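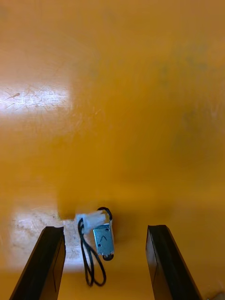 Clerkham Community Supper: Your Questions Answered

We get a lot of the same questions in the weeks before a supper, and we do love hearing from you, but the phone at the hall is often ringing while somebody has both hands in a sink. So we've put the answers in one place. Have a read, and if yours isn't covered, get in touch anyway!

What is the Community Supper?
It's a sit-down meal at Clerkham Hall, open to anyone who'd like to come. You don't have to live in town, you don't have to know anyone, and you certainly don't have to dress up. We serve soup, a main dish, and something sweet, and people tend to stay and talk long after the plates are cleared.

How much does it cost?
A supper ticket is $7 for adults, and children eat free. If money is tight, just say "guest ticket" at the door and you'll be waved right in, no explaining needed. The guest tickets are paid for by neighbors who round up when they buy their own (thank you, all of you).

Do I need to book?
We'd be so grateful if you did. The hall seats 300 and we cook to the bookings, so a late surprise of twenty cousins can make for a tense half hour at the stove. That said, if you turn up without a booking we will do our very best to squeeze you in.

Where do I park?
The lot behind the hall fills up early. After that, try Gisler Street, which is a short walk and well lit. Please leave the spaces by the side door for anyone who has trouble walking, and please don't block the bakery's driveway - their delivery van goes out in the evening and they've been very patient with us over the years.

I'm a vegetarian. Will there be something for me?
Always. Tshepo Steyn runs our kitchen and he makes a bean and squash stew that plenty of meat eaters ask for too, so do tick the box when you book or it may be gone by the time you reach the counter. There's a box for gluten and dairy as well. For nut allergies, please call us, as we use a shared kitchen and would like to talk it through with you properly.

Can I bring a dish?
Desserts, yes, and gladly! Please write the ingredients on a card and tape it to the dish. We can't take home-cooked meat or rice. Put your name on the bottom of your pan, too. We have a whole cupboard of orphaned pans from July and would love to send them home.

Can I take leftovers?
Yes, once everyone has had seconds. Bring a container with a lid.

Is there music?
Most months. The Guna Singers come when they can, and if they can't, there's the piano, which is a little flat at the top end but very willing.

Where does the money go?
First to the groceries, then to the hall roof. Last year's suppers brought in $2,840 after food, and $689 of that went to fixing the leak over the coat room.

How can I help out?
Setting up chairs, peeling, pouring coffee, washing up... pick whatever suits you. Nokuthula Mahlangu keeps the helpers' list, and you can leave your name for her at the front desk. An hour is plenty if an hour is what you have.

Page updated 24 December 2024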